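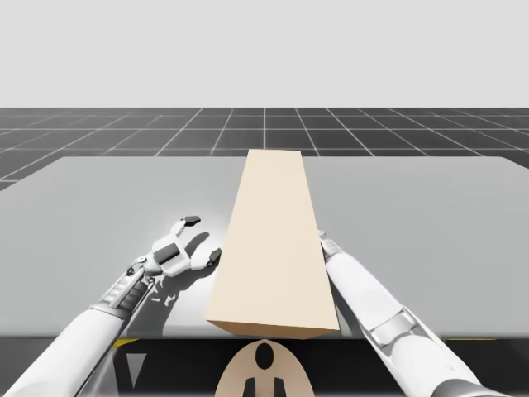 Wodurch wird die Maßhaltigkeit langer Kalksandsteinblöcke beim Härten am stärksten beeinflusst? Maßgeblich ist der Feuchtegehalt des Rohlings beim Einfahren in den Autoklaven; die Haltezeit wirkt sich in den hier untersuchten Grenzen deutlich schwächer aus.

3.2 Probenherstellung und Lagerung

Die Rohlinge stammen aus dem Werk Stodton und wurden aus einer einzigen Mischcharge gepresst. Als Zuschlag diente gewaschener Quarzsand der Grube Caltance, als Bindemittel ungelöschter Feinkalk. Der Feuchtegehalt wurde vor dem Pressen gravimetrisch bestimmt und in zwei Stufen eingestellt. Nach dem Härten lagerten die Blöcke bis zur Massekonstanz im Klimaraum, danach wurden Länge und Durchbiegung an vier Messlinien je Block erfasst. 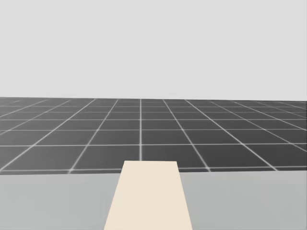 Die Längenmessung erfolgte taktil gegen ein Endmaß, die Durchbiegung optisch gegen eine Referenzebene. Beide Verfahren wurden vor jeder Serie abgeglichen. Blöcke mit Kantenausbrüchen im Bereich der Messlinien blieben unberücksichtigt, da sich der Antastpunkt dort nicht eindeutig festlegen lässt. Insgesamt gingen 35 Blöcke in die Auswertung ein.

3.3 Auswertung

Das Schwindmaß wurde nach dem Ansatz von Boateng als Funktion der Ausgangsfeuchte angepasst. Gegenüber der linearen Näherung verringert sich damit die Reststreuung vor allem bei den feuchteren Rohlingen. 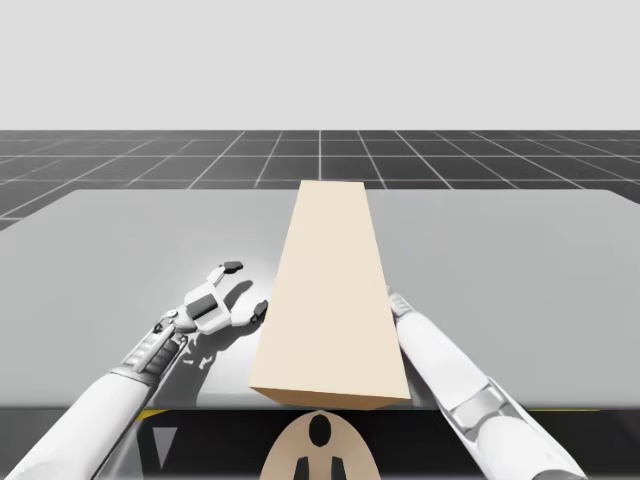 Abb. 4

Für die Unsicherheit der angepassten Parameter wurden 3000 Bootstrap-Stichproben gezogen. Die Intervalle der beiden Feuchtestufen überlappen nicht. Eine Abhängigkeit von der Lage im Härtewagen ließ sich dagegen nicht absichern; die obere Lage weist zwar eine größere Durchbiegung auf, doch liegt der Unterschied innerhalb der Wiederholstreuung.
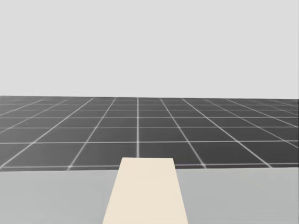

Zur Kontrolle wurde die Auswertung mit dem Programm Niltomov wiederholt, das die Feuchteverteilung über den Querschnitt nicht als konstant voraussetzt. Die Schwindmaße ändern sich dadurch nur geringfügig, die Krümmung der unteren Lage wird jedoch besser wiedergegeben. Offen bleibt der Einfluss der Abkühlrate, die in beiden Serien gleich gehalten wurde.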